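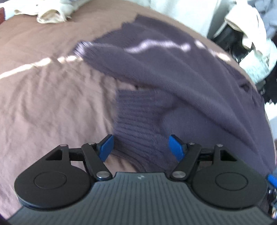 Allton House residents' meeting, Wednesday, February 3, 2021. Laundry was the first item. Clean clothes are still going back to the wrong rooms, and 3 people reported missing knitwear. Gerrit Mabaso said sweaters should be laid out on the bed before folding, like the dark purple-grey one with the ribbed cuff, so the name label can be checked. Agreed.

Spare bedding - the Badcombe closet is full. Old sheets to be sorted by the end of the month and anything torn thrown out.

Dryer - Brandora quoted $253 for the repair. Approved. Gerrit to call them.

Next meeting in March, same room. Folding rota carried over.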